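Come knock on doors with us in Lazaridis (paid, part-time, snacks included)

I'm looking for canvassers for the special election for the Dulevon County council seat, and I'd love for one of them to be you. I run the field program for the Grarnuda Tenants Slate, which sounds grander than it is. The field program is me, a stack of clipboards and a very old printer in a rented office over a shoe repair shop in Grenus. Now we finally have the money to hire!

The job is talking to voters. You'll get a list of addresses, a map and a short script (please don't read it word for word, people can tell), and you'll ask folks what they care about and whether they plan to vote in March. In Lazaridis that mostly means rent, the bus that stopped running past the clinic, and the fight over the old cannery lot. You don't need to be an expert on any of it. If somebody asks you a question you can't answer, write it down and I'll call them back myself.

We're hiring 6 people. Shifts run 2 hours in the late afternoon, plus longer ones on weekends if you want them, and we pay $80 a shift either way you slice it — training shifts too. Everybody goes out in pairs. We wear masks, we ring the bell and step way back from the door, and if you'd feel better making calls from your own kitchen, tell me and I'll put you on the phone list instead.

You should be 18 or older, okay with stairs, and able to stay polite when a door closes in your face. Spanish or Portuguese would be a huge help on the east side of town. A car is nice but I can drive people out from Grenus. I don't care if you've never worked on a campaign. My first one, I got lost for an hour on a cul-de-sac. 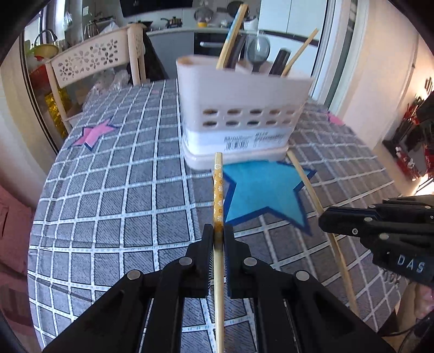

Posted by the field director, Grarnuda Tenants Slate

To apply, send me an email through the contact page with your name, your phone number and two or three sentences on why you want to do this. No resume needed. Tell me which afternoons you're free and whether you'd want doors or phones. I'm reading everything as it comes in and calling people back the same week, so sooner is better — the first training is coming up fast and I'd like the whole crew there.

Already working for another candidate in this race? Then I can't hire you, sorry. City and county employees, check your own rules on political work before you write to me.

Posted 18 January 2021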